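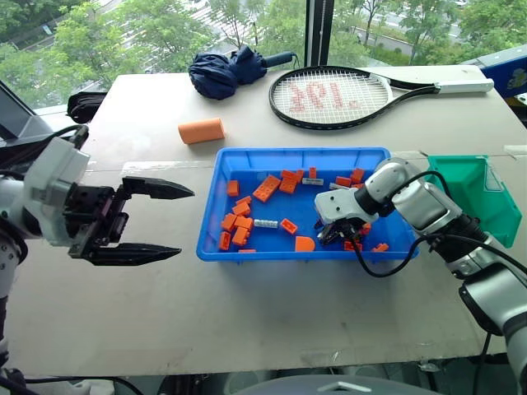
Olletti opened its Likaston workshop to visitors on 13th August, and I went along with a group from our plant in Figueroa. We run small-parts packing by hand and wanted to see how a two-armed robot gets taught that kind of job.

The teaching is done by a person. The operator holds a pair of control handles and the arms copy the movement. Every run is recorded, and the recordings are used to train the robot to do the task alone. The current task is sorting toy bricks: pick one orange brick at a time out of a blue tray and put it in the green bin beside it. The team had 1092 recorded runs on the day we came and said the first 600 were mostly thrown out, because the operators had been moving too fast.

Four of us got a turn. The grip is harder than it looks. You get no feel for the brick through the handles, so you go by sight, and the pieces packed together along one side of the tray are much worse than the ones lying in the open. My first two tries knocked a brick over. The third went in.

Other things get used for practice too — a tennis racket, an umbrella, a foam cylinder. We didn't see those tasks run.

Afterward there was coffee and a short talk on the Custader software, which cuts the recordings into steps. I asked about changing over to a new part. They said their last one took 163 runs before they were happy with it. We have asked for a second visit in October and will bring some of our own parts.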